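Got to the Turkberg workshop just after three in January, 406 steps up from the station (my knees counted every one!), and went straight to the arm at the back. They call it Rokero and they've been building it between them for months, mostly out of bits from Tamura. Lovely bunch, and the tea was free.

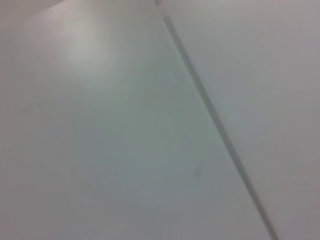 Two pale panels and the dark seam between them, from the wrist camera.

Seams were all anyone talked about – how to get the arm to follow one without wandering off. I had a go at the controls and was hopeless, but I've come home wanting 128 quid's worth of motors. Punby next month, if the trains behave.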